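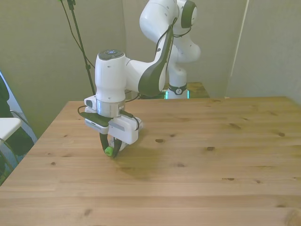 Land border checks between two Schengen countries: do I still need my passport?

Posted in Travel and Borders by Dedwood

I'm driving from Austria into Germany in September with my sister, then on to Denmark and back. We are both US citizens visiting for under 90 days. I thought that once you were inside the Schengen area there were no more border checks, but a coworker told me she was stopped twice on a trip like this and had to show her passport each time. The rental company also asked which countries we plan to enter.

Are these checks allowed? And if an officer at one of these borders looks at my passport, does that count as a new entry and restart my 90 days? I would like to leave the passports in the hotel safe on day trips if we can.

Lement
Take your passport. They can check you. My husband and I got waved through every time but the car behind us was pulled over, so you never know. No idea about the 90 days.

Nazari
Yes, the checks are allowed. Under the Schengen Borders Code a member country can bring back controls at its internal borders for a limited time if it sees a serious threat to public order or internal security. It has to notify the other members and the European Commission. Several countries have done this and then renewed it many times, which is why "temporary" controls can seem permanent. The Commission keeps a list of the current ones on its website, with the dates and the borders covered. Look at it shortly before you leave, as it changes.

On your other points:

A check at an internal border is not an entry into Schengen. Your 90 days in any 180-day period start on the day you first come in from outside and run across all the member countries together. Going from Austria to Germany changes nothing, and neither does having your passport looked at on the way.

Don't leave the passports in the safe if you're crossing a border. A US driver's license is not a travel document, and a photo of your passport on your phone isn't either. Even where there are no controls, police can ask a foreign visitor for ID, and in some countries you are required to have it with you.

Expect slow traffic at the big highway crossings on summer weekends. We lost two hours near Salzburg once. On the smaller roads we have never waited more than a few minutes.

The rental company's question is a separate thing. It has to do with their insurance and has no connection to border rules. Tell them every country, including any you only pass through.

Erketti
Agree with the above. One thing to add: if you take the train, officers may come on board and check people in their seats, so keep the passport in your day bag and not in the suitcase at the end of the car. It has happened to me over four times on the same line.

Also, Switzerland is in Schengen but not in the EU customs union, so if you change your route and go that way you can be stopped about goods even when nobody asks for ID. You need a toll sticker for the highways there too.

Dedwood
Thanks, passports are coming with us. I'll check the list the week before we fly.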